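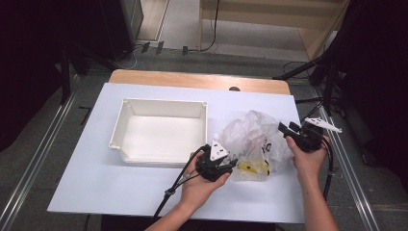 A white plastic tray and a clear bag with a yellow item inside, on a white tabletop board.

The Tureck Space Operations Center has renamed its sample receiving building for Elba Cisternas, the engineer who wrote the center's first handling rules for returned material. The change took effect Jul 11, 2024, when the county recorded the new title for the property.

The structure, known until now as Building 2, will appear in all center documents as the Cisternas Receiving Laboratory. Its street address, mail code and badge zones stay the same.

Cisternas joined the center as a contamination control engineer and later ran the receiving group through the whole of the Murkby program, in which small capsules carried dust collectors to high orbit and back. Her group logged 1,031 collector cells from the Murkby flights. Each cell was weighed, bagged, tagged and stored under dry nitrogen, and the log format she set up for that work is still in use.

She retired five years ago and continues to review procedures for the center on a part-time basis.

"I asked whether they could name the log after me and leave the building alone," Cisternas said in a written statement released by the center. "The log gets read more often. I am grateful all the same, and I hope the people who work there will keep arguing about bag seals."

The request to rename the building came from staff in the receiving group. Under the center's naming rules, a proposal needs the signatures of 100 current employees and a review of the nominee's technical record before it goes to the director. The rules previously barred naming a building for a living person. That bar was lifted last October in a general revision of the site manual.

The laboratory has two main work areas. The lower floor holds the intake bay, where shipping containers are opened and their outer layers removed. The upper floor has the clean rooms, the nitrogen cabinets and the reference store. A third area, used for procedure trials and staff training, occupies the former loading dock and is not held to clean room limits.

No change to the clean room rating is planned. Work orders, purchase records and calibration certificates issued under the old name remain valid and will not be reissued. Documents now in draft should use the new name from the next revision onward. The short form "CRL" has been reserved for labels and part numbers. The older prefix "B2" will be kept on stored samples, as relabeling would mean opening sealed containers.

The first hardware due at the laboratory under its new name is the return canister from Jukevari, a dust collection probe now on the inbound leg of its flight. The canister carries 5 collector trays, each sealed separately. Intake staff are to open one tray and leave the rest closed until the first set of measurements has been checked.

The Ojeda tracking station will follow the canister during entry and pass the landing estimate to the recovery team. A landing date has not been released. The center said the date depends on a final course correction, and that it would be posted once the correction had been confirmed.

New signs for the building have been ordered. The existing sign at the north entrance will go to the site archive.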